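How to pack for a week on the bike without hating yourself by Ginesholm

Posted August 31, 2025

I have ridden the old railway path to Ginesholm twice now, 161 miles each way if you don't get lost at the canal, and the first time I carried a full-sized bottle of shampoo. I have very little hair. Learn from this.

What follows is how I pack for a week when I'm sleeping indoors most nights and carrying my own things. Campers will need more bags and a better attitude.

Step 1. Lay it all out

Do this two days before you leave, on the biggest table you own. Sort everything into clothes, tools, food, and the pile of things you've put there to feel safe. Small bits such as chain links, spare bolts, patches and valve caps want a tray with compartments, or they will be under the fridge by teatime.

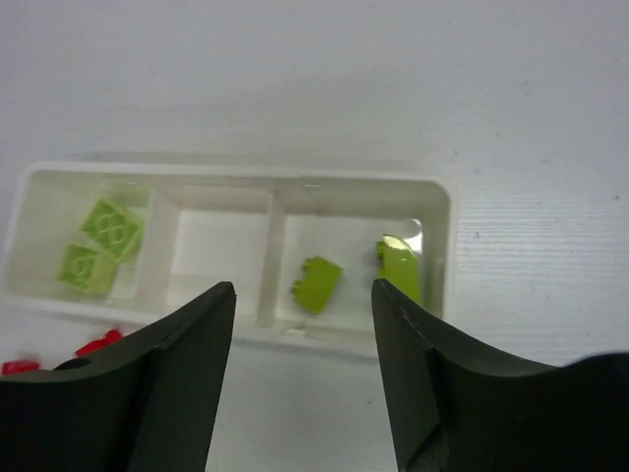

A shallow tray with dividers.

Step 2. Weigh it

Stand on the bathroom scales with the loaded bags, then without. My first attempt came to 46 pounds, to which the scales added a judgemental beep. I now leave with 35, and I'd like to claim the difference was discipline, but a good deal of it was jeans.

Step 3. Take away clothes

You need one set to ride in, one set drying, and one set to be seen in at dinner. Socks are the exception. Pack as many as you like. Wet feet on the second morning have ended more holidays than hills have.

Step 4. Put the heavy things low

Tools, lock and food go at the bottom of the panniers, as close to the wheel hub as you can get them. Match the two sides by picking one up in each hand. If you lean, swap something over. Mine are an elderly pair of Plovar roll-tops, and the left one has a slow leak at the seam, so it gets the tools and anything else that doesn't mind a puddle.

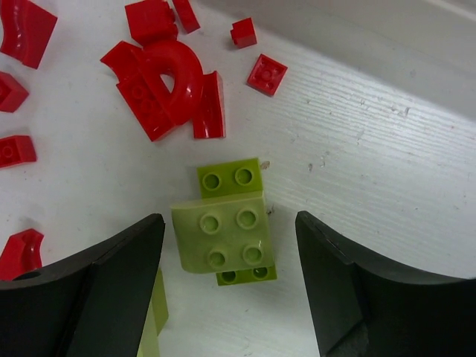
Rain jacket goes in last, right at the top, even if the forecast is glorious. I once rode through an April hailstorm outside Peñalver with my jacket folded neatly beneath a week's worth of pants. By the time I'd dug it out, the sun was shining and the pants were soaked.

Step 5. Keep a small bag for the day

A bar bag or a large pocket is enough. Phone, money, a paper map, sun cream, plasters, and something to eat that won't melt. Put your multi-tool in here too. It's the one tool you'll want in a hurry, usually for a saddle that has started to point at the sky.

I keep my map in a Cluline sleeve, which keeps out the rain very well and also keeps out the reader, as it steams up the moment the road tilts. Write the day's turnings on a strip of card and tape it to the top tube as well.

Step 6. Ride round the block

Fully loaded, before you go. Find a hill and a bit of rough ground. Listen for rattles, check that your heels clear the bags, and brake hard once somewhere quiet. A loaded bike takes longer to stop and has its own views on corners.

Then come home, tighten the rack bolts, and take out one more thing. You know which one it is. In my case it was a travel kettle, and I still think about it most mornings.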